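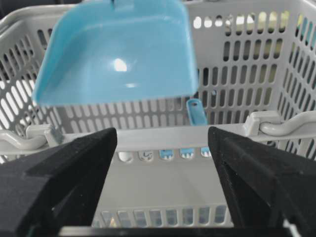

How often do you really need to sweep if you heat with wood? Every day from November until the stove goes cold in spring, and twice on days when you carry in a big load.

I know, I didn't want to hear it either. When we moved into this house I had a picture in my head of the stove ticking away, a pot of soup on top, me in thick socks with a book. I did get all that! I also got bark. Bark in the hallway, bark in the rug, bark in my actual bed one time and I still can't work out the route it took.

So this is my second winter with a wood stove and a few people asked in the comments how it's going, so here goes, in no order at all.

The stove first. It's a Bråten, the smaller of the two they had at the showroom, and it came to 3295 with the pipe and the installation. I nearly went for the bigger one because it has the wide glass and I'm a sucker for a wide glass, but the installer walked through our downstairs, looked at the ceilings and told me we'd be sitting around in our underwear with the windows open. He was right. Even with the small one I've had to prop the back door a few times. If you have low ceilings and a room you can cross in six steps, go small and burn it properly hot.

Wood. Last year I bought from a guy with a trailer at the side of the road and it was wet. It hissed. The glass went black every single night and I spent my mornings rubbing it with damp newspaper dipped in ash (works great, by the way, just messy). This year I ordered from Flinden, which is a tree outfit two towns over, and they let me stick my moisture meter in a split piece before they unloaded. Anything under 20 percent is what you want. Mine read lower than that on the fresh face, which is where you have to measure, not on the gray weathered outside. I made that mistake all last winter and felt very smug about it.

Delivery was a heap on the driveway and it took me two afternoons to stack. My back had things to say. I stack it bark side up on the top row and leave the ends open, with a tarp over the top only. My neighbor wraps his whole pile like a sandwich and I keep my mouth shut.

Okay, the sweeping, because that's what most of you wanted. I used to vacuum. Please don't vacuum around a stove, I got one tiny live coal up the hose and the smell was in the house for days. Now it's a plain brush and dustpan, and I do the floor before I light up, when the ash is cold and lies down nicely. Open the damper all the way before you open the door too, and wait a second, otherwise you get a puff in the face and it all lands on the shelf you just wiped.

Ash goes in a metal bucket with a lid, outside, on the concrete. Mine is a Gromau and the lid fits tight, which I can't say for the cheap one it replaced. Leave it a few days before you do anything else with it. After that I put a little on the icy steps and a little around the currants, and the rest goes in the trash.

The chimney got swept on 04/02/2022 and cost me 120. He got hardly anything out of it this time, maybe half a bucket, compared to the horrible tarry stuff from the year before. Dry wood! I was so pleased I told the lady at the post office.

One thing I'd skip is the fan. You know the kind that sits on top and spins from the heat? I bought the Vilora for 28 and it does spin, and it's cute, and I can't feel any difference from the couch. The cat likes to watch it.

Next up I want to build a proper rack by the back door so the logs stop traveling through the kitchen. I've got some old fence posts that might do. If anyone has built one against clapboard siding, tell me how big a gap you left behind it, I've read three different answers.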